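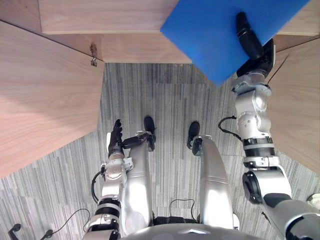 Rows stalled for months - drop the weight or change the grip?

rezende_lifts
Posted in Back & Pulling

Okay so I've been stuck on barbell rows since November and I'm getting pretty fed up. I train at home, four days a week, and my bench and squat are both still creeping up. Rows, nothing. I can grind out five ugly reps at my top weight, and if I add even the smallest plates I own, my torso comes up so high that it's basically a shrug.

What I do now: barbell rows 5x5 on the first day, pulldowns with a band, then one-arm dumbbell rows on the third day, three sets of 12. I use the Rastik straps on the heavy sets (yes I know, yes I know). My back never gets sore, but my forearms and lower back are cooked by the end.

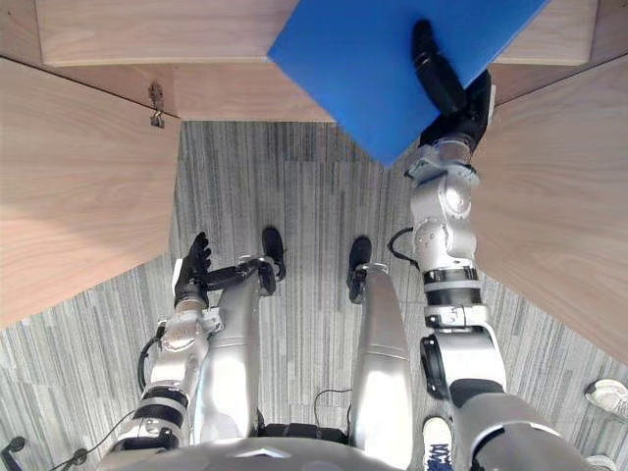 I've thought about switching to an underhand grip, but my brother-in-law swears it'll wreck my biceps. So do I drop the weight and start over, or is it a grip thing? I'd really like to not lose the progress I have.

plateandsimple
Drop the weight. I know you don't want to hear it! I took mine down by a third last year and couldn't believe how different the movement felt. If your lower back quits before your lats do, the bar is too heavy for the position you're trying to hold.

Also pause every rep at your stomach. One full second. You'll hate it for two weeks.

Stastero
Gonna disagree with the above. Everybody's torso comes up a little on heavy rows and that's fine. I'd keep the heavy day as it is and put a chest-supported row on the other day, so your back gets some work without the lower back being the weak link. If you don't have an incline bench, lie face down on a flat one with something solid under the legs of it.

And lose the straps for everything but the last set.

plateandsimple
"A little" is doing a lot of work there. He said it turns into a shrug.

Stastero
Fair, I skimmed that part. Still wouldn't have him restart from nothing.

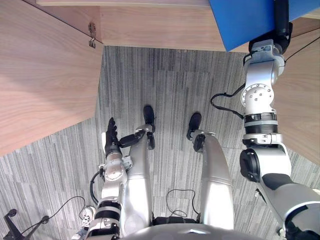 Looking down, feet on the gray striped carpet

josue_p
Josué Peixoto here, I coach a small evening group and see this every winter. Two questions before anyone changes anything. Where are you pulling the bar to, and how much total rowing do you do in a week? From your post it's 25 heavy reps plus 36 lighter ones per arm. For somebody who's been lifting a while, that's not much.

My guess is you're pulling too high, toward the chest, with your elbows flared. Aim for the belly button and think about putting your elbows in your back pockets. Underhand is fine, by the way. Go lighter the first couple of weeks and don't yank it off the floor.

rezende_lifts
Pulling to the bottom of my chest, so yeah, probably too high. I filmed a set at 6 a.m. this morning before work and my elbows are way out there. Embarrassing. Hadn't thought about total reps at all, I just copied the 5x5 from my squat days.

fultent_fan
I'll be the annoying one and say quit barbell rows. I got a Fultent cable tower off a neighbor and haven't touched a bar for rowing in over a year, and my back is the best it's ever been. Seated cable rows, sets of 15, slow on the way back. There's no rule that says you have to bend over and suffer. 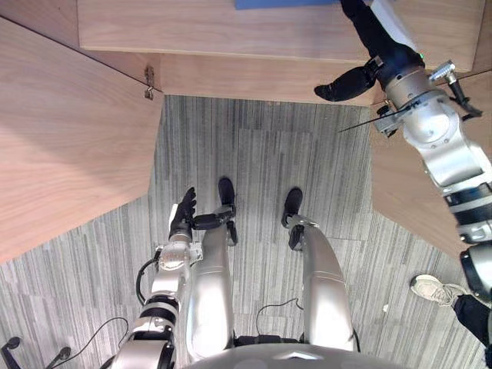 You can do the same thing with heavy bands if you don't have room for a tower. Anchor them low, sit on the floor, feet against something that won't move. Just check the band for little cracks first. I had one snap on me and got a welt across my arm that lasted a week.

plateandsimple
Bands get weird at the top though. Super easy at the start and then a wall right where you're weakest. I'd use them for warmups and that's it.

fultent_fan
Step back further so there's tension at the start. Works for me!

rezende_lifts
Okay, plan for the next six weeks: drop to 70 percent, pause every rep, pull to the belly button, straps only on the last set. Dumbbell day goes to four sets, and I'll try the bench setup Stastero mentioned if I can get it stable. Keeping the cable tower in my back pocket (my wife has opinions about more equipment).

josue_p
Good plan. Film it again in week three from the side, same spot, and post it here. And eat something before the 6 a.m. sessions, even just a banana.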